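Als der Greifer durch die Tischplatte wollte

Wer hier schon länger mitliest, weiß, dass ich abends gern noch ein bisschen an meinem Simulationsprojekt sitze, wenn es in der Wohnung ruhig geworden ist und der Tee noch für eine Stunde reicht. Flekine heißt das Ganze inzwischen, nach langem Hin und Her (die Namenssuche hat mich fast so viel Zeit gekostet wie die ersten Greifversuche). Im Juni wollte ich eigentlich nur schnell eine neue Szene durchlaufen lassen und danach früh ins Bett. Daraus wurde dann halb drei in der Nacht, und die Geschichte dazu möchte ich euch erzählen, auch weil mir ein paar von euch nach dem letzten Beitrag geschrieben haben, dass gerade die misslungenen Abende am meisten Spaß beim Lesen machen.

Die Aufgabe ist schnell erklärt. Der Arm soll kleine Gegenstände von einem Tisch aufnehmen und an anderer Stelle wieder ablegen, und zwar auch dann, wenn sie unregelmäßig geformt sind. Mit Würfeln und Dosen klappt das bei mir schon seit dem Winter recht ordentlich. Mit knubbeligen Formen, bei denen man selbst als Mensch kurz überlegt, wo man anfassen würde, sieht es anders aus. Also habe ich einen Testlauf mit 300 Versuchen angesetzt, bin in die Küche gegangen und habe mir in aller Ruhe ein Käsebrot gemacht.

Als ich zurückkam, stand der Lauf bei Versuch 73 und bewegte sich nicht mehr. In der Protokolldatei wiederholte sich immer dieselbe Warnung: zu hohe Kontaktkraft am Greifer. Der Arm hatte versucht, seine Finger in die Tischplatte zu drücken, die Physik hatte sich gewehrt, und die beiden konnten sich offenbar nicht einigen. Bei einem echten Roboter wäre das der Moment gewesen, in dem ich mit klopfendem Herzen zum Not-Halt gegriffen hätte. So habe ich nur das Brot abgestellt und angefangen zu suchen.

Mein erster Verdacht fiel auf die Gegenstände selbst. Viele meiner Modelle stammen aus einer Sammlung namens Lillden, und die sind hübsch anzusehen, aber die Kollisionskörper dahinter sind manchmal arg grob geraten. Da sieht man dann eine schön geschwungene Form, und die Physik rechnet heimlich mit einem Klotz. Ich habe also den ganzen Aufbau noch einmal geladen und mir angeschaut, wie der Greifer über den Tisch kommt und wie dicht die Finger an das aufrechte, bräunlich-olivfarbene Teil herangehen.
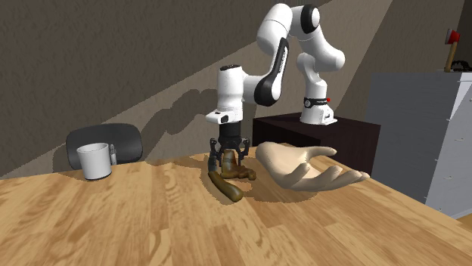

Woran es am Ende lag

Die Kollisionskörper waren unschuldig, jedenfalls diesmal. Ich habe sie mir einzeln einblenden lassen, und sie saßen ganz brav dort, wo sie hingehören. Auch die große offene Hand rechts neben den kleinen Teilen, die ich zwischendurch in Verdacht hatte, lag für den Griff weit genug weg. Das hat mich ziemlich geärgert, denn bis dahin war schon eine gute Stunde vergangen, und ich hatte mich innerlich längst auf diese Erklärung eingerichtet!

Also weiter zur Bewegungsplanung. Die läuft bei mir über ein kleines Modul, das ich Beltden getauft habe, und Beltden fragt vor jedem Absenken ab, wie hoch die Tischplatte liegt. Darunter darf keine Fingerspitze. Eine einfache Grenze, dachte ich immer, da kann doch wenig schiefgehen. Nur hatte ich ein paar Wochen vorher den Tisch ausgetauscht, weil mir der alte zu langweilig war, und der neue ist 16 Millimeter höher. Im sichtbaren Modell und in der Physik war er das auch. In der Konfigurationsdatei von Beltden stand dagegen noch seelenruhig die Höhe vom alten.

Bei den höheren Gegenständen ist das lange gar nicht aufgefallen, da kommen die Finger schlicht nicht so weit herunter. Erst bei Versuch 73 hat der Planer sich ein flach liegendes Stück ausgesucht und wollte es möglichst tief fassen. Aus seiner Sicht war da noch Luft. Aus Sicht der Tischplatte leider nicht.

Dazu kam ein zweiter Fehler, und der ist mir im Nachhinein deutlich unangenehmer. Meine Kraftüberwachung hat den Zusammenstoß nämlich sofort bemerkt und auch brav gemeldet. Sie hat nur nichts unternommen. Ich hatte die Abschaltung beim Basteln einmal auf reine Warnung gestellt, damit sie mich nicht ständig unterbricht, und danach schlicht vergessen - ihr kennt das vielleicht von Rauchmeldern, die man beim Kochen kurz abnimmt und die dann bis Weihnachten in der Schublade liegen.

Was ich geändert habe

Die Tischhöhe wird jetzt beim Start direkt aus der Szene gelesen und steht nirgends mehr von Hand eingetragen. Die Kraftüberwachung hält den Arm wieder wirklich an, und wenn ich sie für einen Versuch abschalte, gilt das nur bis zum nächsten Neustart. Außerdem laufen vor jedem langen Test erst einmal 20 kurze Absenkbewegungen über leerer Fläche, verteilt über den Tisch. Das dauert kaum länger als das Wasserkochen und hätte mir den ganzen Abend erspart.

Den großen Lauf habe ich am nächsten Abend wiederholt, und er ist ohne eine einzige Kraftwarnung bis zum Ende gekommen. Heruntergefallen ist trotzdem noch einiges, die länglichen Teile rutschen mir gern seitlich aus den Fingern, und an der Reibung muss ich wohl noch einmal ran. Wenn jemand von euch gute Erfahrungswerte für glatte, runde Oberflächen hat, schreibt sie mir sehr gern in die Kommentare!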